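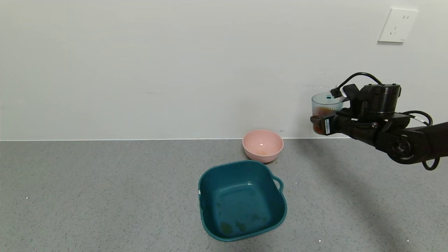 ## Incidencia: el pH de los tanques de erizos no se está quieto

**Abierta por:** Vasanthi Mudaliar
**Fecha:** agosto de 2021
**Sistema:** controlador Iver, tanques de la sala de acidificación
**Prioridad:** media (alta si me preguntáis a mí)

Hola a todos, abro esto aquí porque por correo ya nos hemos perdido dos veces. Los tanques 3 y 4, los de pH bajo, llevan desde el lunes dando saltos raros por la noche. De día van finísimos, consigna 7,7 y lectura 7,7, una maravilla. Luego llega la madrugada y el Iver se pone a inyectar CO₂ como si no hubiera un mañana: me he encontrado lecturas de 7,4 a las cinco. Los erizos siguen pegados a la pared tan tranquilos, pero las larvas del 4 no me gustan nada, las veo lentas y con los brazos cortos.

El tanque control (el 1) no se mueve. El 2 tampoco.

### Lo que ya he probado

- Recalibrar las dos sondas con tampones 7 y 10. La pendiente sale bien en las dos.
- Cambiar la sonda del 3 por la del 1. El salto se queda en el tanque 3, así que la sonda queda descartada (o eso quiero creer).
- Reiniciar el controlador. Una noche buena y a la siguiente otra vez lo mismo.
- Mirar la botella de CO₂: presión normal y el regulador no pierde, le pasé agua con jabón por todas las juntas.

```
03:12 T4 pH 7.71 valvula cerrada
03:14 T4 pH 7.83 valvula abierta
03:15 T4 pH 7.84 valvula abierta
03:41 T4 pH 7.52 valvula abierta
03:42 T4 ERR 485 sin respuesta sonda
04:58 T4 pH 7.41 valvula cerrada
```

Fijaos en el 485. El manual de Carnutholm dice «error de comunicación, consulte con su distribuidor» y se queda tan ancho. ¿A alguien más le ha salido?

### Respuesta de Kinga Hajdu

Vasanthi, a mí me salió el 485 en Győri el año pasado, cuando montamos los mesocosmos pequeños. Allí era el cable de la sonda, que iba en la misma canaleta que la alimentación de las bombas. Cada vez que arrancaba la bomba grande, la lectura pegaba un salto hacia arriba, el controlador creía que faltaba CO₂ y abría la válvula. Y si además pierde la comunicación con la válvula abierta, la deja abierta. Me parece un disparate de diseño, pero así viene de serie.

¿Tenéis algo que arranque a las tres y pico de la madrugada? Mándame también la alcalinidad de los dos tanques, por descartar.

### Sigo yo (Vasanthi)

¡Pues sí que tenemos algo! La bomba de recambio de agua, que programé yo misma para las 03:14 y de la que me había olvidado por completo. Qué vergüenza.

Alcalinidad de ayer por la tarde, en µmol/kg: 2,292 en el tanque 3 (coma de miles, que la hoja de cálculo está en inglés y ya tuvimos un lío con eso). El 4 lo repito mañana porque la valoración me quedó fea y no me fío. Con ese valor el agua de entrada me parece normal, así que tampoco va por ahí la cosa.

También he sacado la pCO₂ calculada del tanque 3 para las horas buenas y me da 968 µatm, que es donde queremos estar. O sea que el problema es solo la noche. 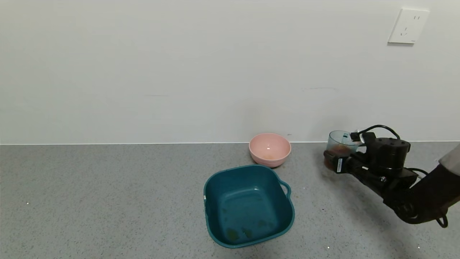
He separado los cables. El de la sonda del 4 va ahora por arriba, sujeto con bridas a la estantería, y el de la bomba sigue en la canaleta de siempre. El del 3 lo he dejado como estaba a propósito, para comparar. Además he movido el recambio a las once de la mañana, cuando estoy en la sala y puedo cerrar la llave a mano si se desmadra.

Resultado del primer día: a las once en punto el 3 salta a 7,82 y abre la válvula, y el 4 ni se entera. ¡Kinga, te debo una cena!

Ahora la parte que no tengo resuelta. En el menú avanzado hay un parámetro, el 496, que se llama «estado seguro de salida» y viene a cero. Entiendo que a uno cerraría la válvula al perder la sonda, pero no lo he tocado porque no sé si también me apaga el calentador, que cuelga del mismo módulo. ¿Lo sabes tú?

### Kinga

Sí, también corta el calentador, lo aprendí por las malas. Pasa el calentador a un termostato aparte y entonces pon el parámetro a uno. En Paltitz lo tienen así en todos los tanques. Y cambia el cable del 3 ya, mujer, que con un día de comparación basta.

### Cierre provisional

Cable del 3 cambiado y calentadores en termostato aparte. Parámetro a uno en los cuatro tanques. Probé a desenchufar la sonda del 4 con la válvula abierta y cerró en dos segundos.

Queda pendiente:

1. Decidir qué hacemos con las larvas del 4. Yo las sacaría del análisis, porque han pasado varias noches a un pH que no era el del tratamiento, pero las seguiría midiendo por curiosidad.
2. Marcar en la serie de datos las noches malas del 3 y del 4, sin borrar nada.
3. Repetir la alcalinidad del 4.
4. Escribir a Carnutholm para que pongan lo del calentador en el manual.

Dejo el tique abierto hasta que entre la tanda de octubre. Si alguien vuelve a ver un 485, que pegue el registro aquí debajo, por favor, y que diga a qué hora le arrancan las bombas.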